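Section 4: Recording your first examples

I'm Rin, and I wrote most of this guide after many hours driving a pretend robot through a pretend living room, so forgive the odd grumble. By now you should have Stoltovix installed and your controller paired (section 3 if not!). In this section we collect pick-up examples for the Farier learner.

1. Open the Scenes list and choose the living room.

2. Press Shuffle. Small items get moved, and that's what we want – the learner needs to meet a bowl or a book in lots of different spots.

3. Look the room over before you drive anywhere. I like to find the armchair first and work out from there.

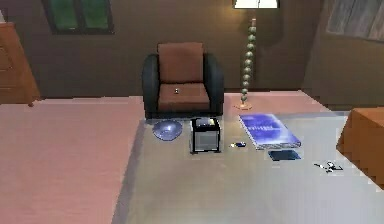 Starting view, living room: armchair and lamp at the back

4. Pick a target from the side menu and type the instruction in plain words. "Get the book" is fine. Please don't get poetic, I did and had to retype 60 of them.

5. Hold the left trigger and drive over slowly. Recording starts as soon as you move.

Note: Small things can be really hard to make out from across the room. If you can't tell what something is, get closer before you name it, or skip it and choose another.

6. Tilt the camera down when you're near furniture. You'll want to see the tabletop and the floor together, like the coffee table and the crumpled paper on the carpet in the next view. 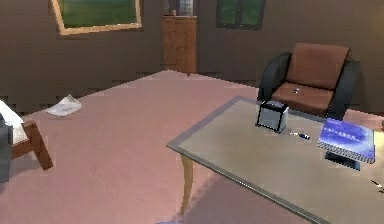 Pasden Robot Learning Club | Data Collection Team

7. Close the gripper, lift, and hold still for a moment. Then press Save.

Caution: Don't press Shuffle while recording. The file will save happily and be useless, and Vernon will have to dig it out by hand.

8. Do up to 16 examples per sitting, then take a break. My driving gets sloppy after that (brushing table legs, mostly) and sloppy driving gets learned too.

Failed grabs are worth keeping! Tag them "miss" and carry on. Our July set has 2,145 examples in it and plenty of those are misses, quite a few of them mine. Tagging is covered in section 5.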